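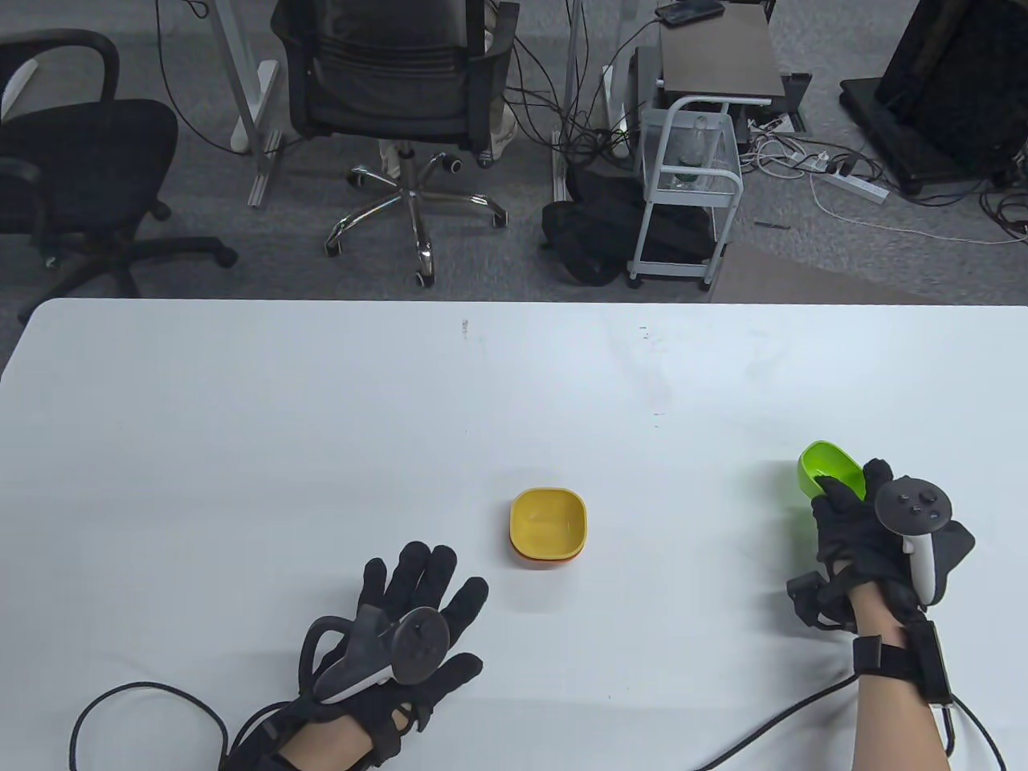
L'empilage de bols carrés à angles arrondis suit d'autres règles que celui des bols ronds. Un bol rond se centre seul dans celui qui le porte ; un bol carré doit être présenté dans la bonne orientation, faute de quoi il se pose en biais sur le bord et la pile penche dès l'élément suivant. Le bol jaune posé dans le bol orange est correctement engagé : du bol inférieur ne reste visible qu'une mince bande sous le rebord supérieur. Le bol vert, encore tenu à droite et basculé sur le côté, présente son intérieur vers la gauche ; il faut le ramener à l'horizontale avant de l'approcher de la pile.

La méthode vaut pour les petits bols de même forme et de même taille, en particulier la série Zamudio (réf. 890) et son équivalent Girkham (réf. 1301). Pour des tailles différentes, voir la dernière partie.

Préparation du plan de travail

Choisir une surface plane, lisse et de teinte unie. Sur un plateau clair, l'ombre portée aide à repérer un bol mal assis. Vérifier que le plateau ne bascule pas : une table réglée de travers fausse l'appréciation de l'aplomb. Essuyer la surface et l'intérieur des bols. Une miette coincée entre deux parois suffit à soulever un côté.

Dégager un espace de 300 mm de part et d'autre de l'emplacement prévu pour la pile.

Pose du premier bol

1. Placer le bol de base au centre de la zone dégagée, ouverture vers le haut.
2. Orienter un de ses côtés parallèlement au bord de la table. Ce côté sert de référence pour toute la suite.
3. Appuyer légèrement au fond, du bout des doigts. Le bol ne doit ni pivoter ni claquer.

Pose des bols suivants

1. Saisir le bol par un côté plat, jamais par un angle. La prise par l'angle fait tourner la pièce au moment du lâcher.
2. Le redresser à l'horizontale à côté de la pile, pas au-dessus.
3. Aligner le côté avant sur le côté de référence, puis descendre verticalement.
4. Lâcher quand le fond touche. Ne pas forcer.
5. Contrôler la bande visible sous le rebord : elle doit avoir la même hauteur sur les quatre côtés.

Si la bande est plus large d'un côté, retirer le bol et recommencer. Le pousser latéralement pour rattraper l'écart raye les parois et finit par coincer l'ensemble.

Hauteur maximale

Limiter la pile à 4 bols pour un rangement en placard. Au-delà, le jeu entre les éléments s'additionne et la pile devient difficile à sortir d'une seule main. Sur étagère ouverte Dristberg, prévoir un espace libre au-dessus du dernier rebord pour le passage des doigts.

Désempilage

Maintenir le bol inférieur à plat, la main libre soulevant le bol supérieur par deux côtés opposés. En cas de blocage, laisser couler un filet d'eau tiède sur l'extérieur du bol du bas et reprendre sans torsion.

Tailles mélangées

Ranger du plus grand au plus petit. Les bols Poltville ont un rebord plus épais et ne s'emboîtent pas dans les deux séries citées plus haut : leur réserver une pile séparée.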